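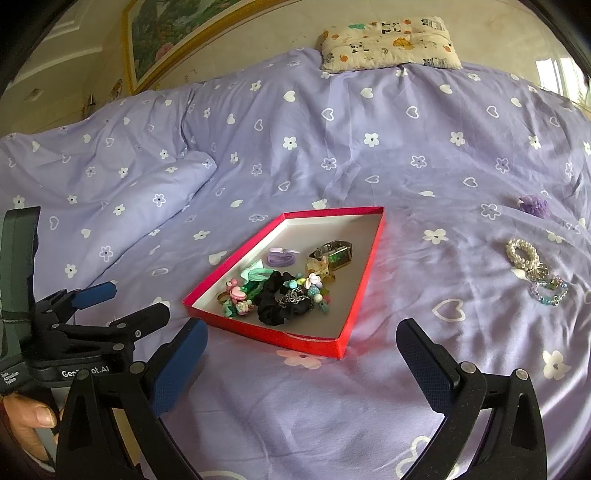 4 min read

The pads are the part of the Fekon kit I've spent the most time on since April, so I'll start with them. Each hand-held gripper has two long curved fingers with a textured pad on the inner face, and if that pad is dirty or sitting crooked the whole day's recording suffers. Small jewelry is the hardest test we've found for it. A box lid of bracelets and hair ties on a bedspread is about as unfriendly as it gets - a chain lying across a scrunchie, a beaded bracelet spread out through everything else, one little gold ring down in the corner. Big soft things forgive a tired pad. A ring doesn't.

You asked in your last note for less about the results and more about how the equipment is being kept up, so this one is mostly upkeep. I'm happy to oblige, it's what I do all day anyway!

First, where we are. The grant covers 2752 recorded pick-and-place runs across the homes on our list, and we stand at 1809. I'd hoped to be further along, but we lost the better part of two weeks in Pedham to a finger that wouldn't close square. More on that in a minute.

The morning setup is now written down and taped inside the lid of the Urnine case. I wipe the pads with a barely damp cloth and let them dry while I clean the lens. Then I go over the four screws on each finger, snug and no more, and open and close the grip slowly a few times with my ear right up next to it (you get to know the sound). After that I close it on a strip of plain paper and pull. If the paper slides out easily at one end, the finger is off and I don't start recording until it's fixed. It all takes less time than the coffee.

Now the crooked finger. For days I blamed the pad, and I swapped it twice. Both times the paper test came out better for an hour and then went bad again, which had me muttering. What I'd missed was a bit of grit under the base of the finger, where it meets the mount. Every time I tightened the screws I was clamping the finger down on top of it. I took the finger off, cleaned both faces, put it back with the screws tightened crosswise a little at a time, and it has held ever since. I threw out 35 runs from that stretch because I couldn't trust the finger position in them. They're not in the total above.

Wear is the other thing. The maintenance plan had us changing pads every 600 runs, and for clothes and towels that's fine. For jewelry and hair accessories it's too long - the texture goes smooth near the tip, where you pinch small things, well before the rest of the pad looks used. I've started turning the pads end for end halfway through, and I'd like to order a second box of them out of the repair line. There's money left in it, as we haven't needed the spare handle.

The thumb side of the handle gets greasy with hours of use, so it gets wiped at lunch now too. I also moved the charging over to Cha, where there's a proper bench and better light, and I keep a magnetic dish there for the screws. I lost one in a carpet in Pedham and would rather not do that again.

Still to do before the next report: finish the small-object homes, recheck the alignment on the second unit, which I haven't had apart yet, and write up the finger fix with drawings so whoever takes over the kit doesn't repeat my two weeks. The pad order is the only thing I need a yes from you on. If I have it by the end of the month, the new ones will be here before the old ones give out.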